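Workshop notebook
December 1, 2019

Glue trials, hide glue against fish glue, for the Filby chairs

Carrying on from the last entry. The set of four from Filby is still in pieces on the rack. All the old joints are cleaned up apart from the back stretcher on the chair with the split seat rail, which has had some sort of white glue put in it at a guess thirty years back and won't let go with warm water. Vinegar on a rag overnight softened it a bit. Will try again with the rag wrapped in cling film so it doesn't dry out.

The question was whether to use the hot hide glue we always use or the liquid fish glue that came with the last Tilley order. The fish glue has a long open time, which would be a help with these chairs, as the side frames and the stretchers all have to go together in one go and the arms are awkward. The hot glue gels before I have the second side on unless the workshop is warm, and in this weather it isn't.

Test pieces

Cut from the same beech offcut, planed the same day, grain running the same way. Lap joints, 36 mm overlap. Made them in three lots:

Lot A. Hot hide glue, fresh, soaked overnight, used straight from the pot.

Lot B. Hot hide glue from the tub in the fridge, reheated for the third time. I wanted to know if it matters as much as people say.

Lot C. Fish glue from the bottle, no heating, wood at room temperature.

All clamped overnight and left on the shelf over the radiator for a week before breaking.

Breaking was done the usual crude way, one end in the vice and the bucket hung off the other, adding water from the jug until it went. The bucket isn't a proper test rig and I wouldn't quote a number from it to anyone outside, but it does put the lots in order.

Lot A broke in the wood nearly every time. One went along the glue line, and looking at it afterwards there was a dry patch near the end where I hadn't brushed it out properly. My fault, so not counting it against the glue.

Lot B was poor. Broke along the glue line, with a brittle look to it, and at much less water. The reheated glue also smelt stronger than I'd like. Threw the tub out. From now on, small batches, date on the lid, and nothing reheated more than once.

Lot C was better than I expected, very close to Lot A, some in the wood and some part wood and part glue. It does creep a little if it's loaded before it is fully hard. I hung one piece after two days to see, and the joint moved by a hair before it broke.

Damp

Put the spare pieces from A and C in the plastic box with a wet sponge for the weekend. Both softened. C went first, and you could slide it apart by hand. A held but I could move it with a bit of a twist. For chairs going back to a dry sitting room this isn't much of a worry, but the Huỳnh stool is going to live in a bathroom and I don't want either of these on it. Need to think about that one separately. Possibly casein, if there is any left from April and it hasn't gone off.

Open time

Brushed each glue on a strip of beech and touched it every minute with a clean finger. Workshop at 14 degrees, which is low.

The hot glue was stringy almost at once and gelled before I'd have had a stretcher in. Warming the wood first with the hairdryer gave me enough time for one side frame, if everything is laid out in order and the clamps are already set to width.

The same glue with a pinch of urea in it stayed workable a good deal longer. I didn't weigh the urea, so this needs doing again with the scales before it counts for anything.

Fish glue was still wet when I gave up and had lunch.

What I'll do

Fish glue for the Filby chairs, with the clamps left on for two full days and nobody sitting on them for a fortnight. It comes apart with warm water, same as the old glue, so whoever has these next can take them to bits again. The back legs can be done first as one glue-up and the front ones the day after. The seat rail split is a different matter and gets hot glue, as it wants to be rubbed together and left.

Cost, for the order book: the hide glue pearls work out cheaper, and we have more than 300 g in the tin, so no need to buy any this side of Christmas. The fish glue is dearer, but one bottle should see all the chairs through with some left for veneer repairs.

Dry fit

Did a full dry assembly of the first chair after lunch. It went together in the right order on the second attempt. The first time I put the front stretcher in before the side ones and had to knock it all back out. Order that works: back legs and back rail, then side stretchers, then side rails, then the front frame as a single unit, then the arms.

One tenon is loose, front left, side rail. Will shim it with a shaving of beech, glued on the cheek and trimmed when dry. Don't be tempted to fill it with thick glue.

The diagonals across the seat were 4 mm out. Some of that is the back legs, which I think were never quite a pair. Pulled it to within 2 mm with a cramp across the long diagonal and I'm leaving it there. Feet sit flat on the saw table, which matters more.

Work surface

Recovered the bench in cloth, pulled tight and tacked underneath. The old blanket was shedding fluff into the shellac. It still creases a bit when something heavy gets dragged over it, so lift things, don't slide them.
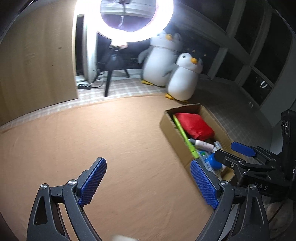
Left to do

Back stretcher, second go with the vinegar.

Weigh out the urea and repeat the open time test, with the temperature written down this time for every strip.

Shim the loose tenon.

Find the casein. Last seen in the Feltotthorpe box with the old hinges.

Ring Tilley about the size 44 tacks. They sent the wrong ones again – the box is on the windowsill with the delivery note inside, please don't open it.

Softwood cauls for the curved arms, cork on the inside faces. The pair I cut last week are too shallow and slip off as soon as the cramp bites.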